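Skundport Community Help
Home & Workshop > Gadgets and Machines

Can a robot arm put away parts in a small shop yet, or am I dreaming?

Posted by Norbert Havlíček

Hello all. I run a small repair shop in Soltley, mostly sewing machines and the odd bread maker, and I'm the only one in it apart from my nephew in September, when he is between things. At the end of every day I have a bench covered in bits that need to go back in their bins. I have 72 bins. I have grown to hate every one of them.

My wife would also like to know, while I'm asking, whether the same machine could come home with me and unload the dishwasher, and I promised her I'd put that in.

I've been reading about tabletop robot arms and I can't work out how far along they are. One article says they'll be folding our shirts any minute, and the next one is all toy blocks. I'm fairly handy and don't mind some tinkering in the evenings, but I'm not a programmer. Would an arm on the bench be able to pick up a bobbin case, see what it is and drop it in the right bin? Or should I spend the money on better shelving and stop complaining?

Thanks in advance, and sorry for going on.

Tariq Mengal replied:

Norbert, I feel for you about the bins! I spent five years looking after the packing cells at Tedesco before I retired, and I still follow this stuff because I can't help myself, so pull up a chair.

The first thing to understand is that "pick it up and put it there" is really several jobs in a row. The machine has to find the thing, come at it from a sensible direction, close on it without shoving it sideways, carry it past whatever else is on the table, and let go cleanly. You and I do all that while thinking about lunch. When people work on getting a machine to do it, they very often use plain colored cubes, and it looks childish until you've tried it yourself.

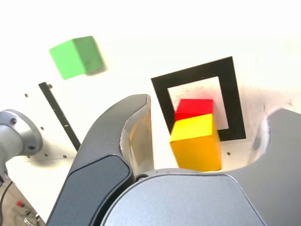 Red on yellow, with the green one off to the left.

A cube is about the kindest object you could hand to a gripper. It has flat sides, it doesn't roll, and a bright color is easy to find against a white table. Even so, you need to set each one down fairly square or the next one has nothing good to sit on, and the fingers have to open without dragging the whole pile along with them. Now think about your bobbin case, which is small and shiny and can land any way up. Then think about a spring! I wouldn't wish a drawer of mixed springs on any robot.

What does work today, and works well, is the same part, in the same tray, going to the same spot, over and over. If you had 300 identical screws plates to move from one rack to another every morning, I'd tell you to go ahead. (Screw plates, sorry, I'm typing on my phone.) Your job is the opposite of that - a handful of everything, mixed up, and different every night.

As for the dishwasher, please tell your wife I asked my own wife the same thing and she said she already had a machine for it, and it was me. Wet glasses and forks are hard. Plates standing neatly in a rack are more hopeful, but I would not let one near anything you were given at your wedding.

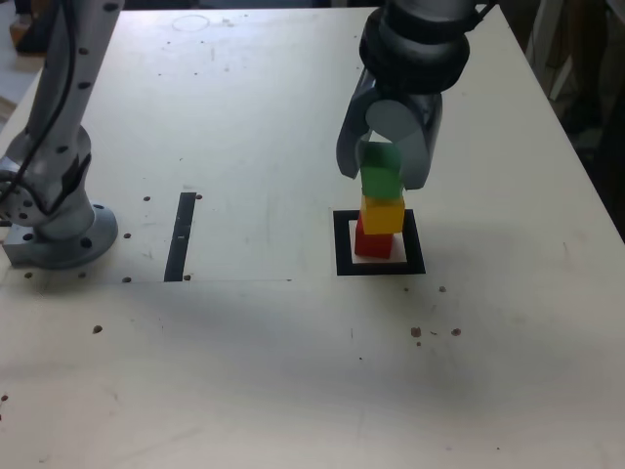
More on this topic: STACKING AND SORTING

Three blocks high is a nice thing to aim for if you do end up buying or borrowing an arm. Put a square of black tape on the bench and try to build your pile inside it. The yellow sits a little to the right of the red in that stack, and you'll soon learn how much of that you can get away with before the next block becomes a worry. I'd happily spend a weekend on it, but I'd be doing it for fun, and your bobbin cases would still be sitting on the bench on the last evening.

So my advice is shelving first, and a sorting tray with dividers that you fill as you work. If the itch is still there in the winter, get a small arm as a hobby and give it one part to look after. Do write back and tell us how you get on.

Mohsin Siddiqui replied:

Get the shelving. My cousin bought an Arov arm for around 300 secondhand and it holds his soldering lamp now.

Daniyal Sandhu replied:

I mostly agree with Tariq, though I'd be a little more cheerful about it. You could split the work. Leave the seeing and choosing to yourself, and drop each kind of part into its own small cup in a fixed place on the bench. An arm that only has to carry a cup to a shelf and come back has a much easier life, provided the cups are all the same shape and always start in the same place. You'd teach it the positions one at a time, and on many of the small arms that needs very little programming.

You would still be doing the sorting, I know. But you could be doing it sitting down with a cup of tea. Measure your bench before you buy anything, and bolt the base down properly, as even a light arm will creep if it's only clamped.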